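Home | Features | Workshop | Materials | Archive | Subscribe

The Long Cure: What Happens to an Oil Finish After the Can Is Closed

Print this article | E-mail to a friend
14 comments | 62 shares

A drying oil does not dry. The term is an old one and is unlikely to be replaced, but it misleads people who finish their own furniture, and it accounts for a large share of the complaints that reach the service desk at Borkowska, a small coatings maker whose hardwax oil is sold mostly to kitchen and table shops.

Water-based finishes lose water. Shellac loses alcohol. In both cases most of the change in the film can be put down to something leaving it. Linseed and tung oil take something in. Oxygen attaches to the unsaturated parts of the fatty acid chains, the chains link to each other, and the liquid becomes a solid that weighs slightly more than the liquid did. Any solvent in the can evaporates in the first hours and has little to do with the rest of the process.

Boonsong Onsri has run the finishing room at the Votis furniture shop for 25 years. He keeps a written log of each tabletop, with the date of each coat, the temperature, the relative humidity and the weight of oil applied. Most of the entries are dull, and he prefers them that way. The ones he has marked in red pencil nearly all record the same fault: a second coat put on before the first had taken up enough oxygen to hold.

"The surface feels fine," Onsri said. "You can put your palm on it. Then you put a warm plate on it in two weeks and the plate leaves a ring."

The ring is a softened area. The top of a film meets the air and links first, and as it does so it slows the passage of oxygen to the material underneath. A thick coat can therefore have a firm skin over a soft base for months. Three thin coats will outperform one heavy coat of the same total weight, and the margin is large enough to find with a thumbnail.

Driers complicate the picture. These are metal salts, traditionally of cobalt and manganese, added in small amounts to speed the reaction. Cobalt works at the surface. Manganese works at the surface and to some depth. Zirconium and calcium are used as helpers, mostly to even out the rate through the film. A maker who wants a short touch-dry time can get it with cobalt alone, at the cost of the wrinkled skin familiar to anyone who has left a puddle of boiled linseed oil in a corner. 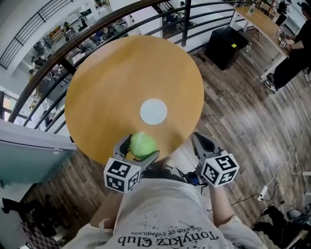 Color is a separate matter. Linseed oil yellows as it ages, and it yellows faster in the dark. A table kept under a cloth will shift toward amber, and some of that shift will reverse if the cloth is taken off and the table is left near a window. Tung oil yellows less. Soybean and safflower oils yellow less again, but they link more slowly and give a softer film, so they are usually cooked or modified before they go into a furniture product.

The wood moves as well. Cherry darkens in light, walnut goes paler, and maple and birch turn warmer. Owners tend to credit or blame the finish for all of it. Wanting Han, a materials chemist who tests coatings under contract for the Destach laboratory, separates the two effects by coating glass slides and wood panels from the same can on the same day. The slides show what the oil does. The difference between slide and panel shows what the wood does.

Her current series has 247 panels, stored upright in racks and read with a spectrophotometer. Half are kept in the dark. She also runs a hardness test with a weighted pendulum, which swings on the film until the film absorbs its energy. A soft film stops the pendulum early. On the oils she has tested, the count was still rising in November on panels coated the previous spring.

"Manufacturers print a cure time because customers ask for one," Han said. "It is a point on a curve. I would like them to print the curve."

Borkowska has gone part of the way. The label now gives separate figures for light use, for wiping with a damp cloth and for standing water. The company also dropped the word "waterproof," which Han considers the more useful change. Oil films slow liquid water and do little against vapor. A top coated on the upper face only will take up moisture through the underside and cup, however well the visible face was finished. Onsri coats both faces on the same day and stands the top on edge overnight.

Application rate is where shop practice and label directions differ most. The Ornine line of hardwax oils, which Votis used until last year, called for a generous first coat followed by wiping. Onsri found that the wiping mattered more than the coat. His log gives weights before and after. On one batch of ash tops, 700 grams of oil went on and well over half came off again on the rags.

Those rags need handling. The reaction that hardens the film gives off heat, and a crumpled rag holds the heat in while offering a great deal of surface to the air. Lay rags flat outdoors until they are stiff, or put them under water in a metal can with a tight lid. Do not leave them in a heap on the bench, in a bin with sawdust or in the pocket of an apron.

Repair is simpler than with varnish. A worn area can be cleaned, scuffed with a gray pad and given a thin coat, with no need to strip the whole surface. The new oil will be lighter than the old for a while. On linseed-based products the difference fades over a season or two. On tung it can stay visible for longer, and Onsri recoats the full face when a customer is likely to notice.

14 comments | Print | E-mail | Back to top

Previous: Hide Glue in Cold Shops | Next: Reading a Moisture Meter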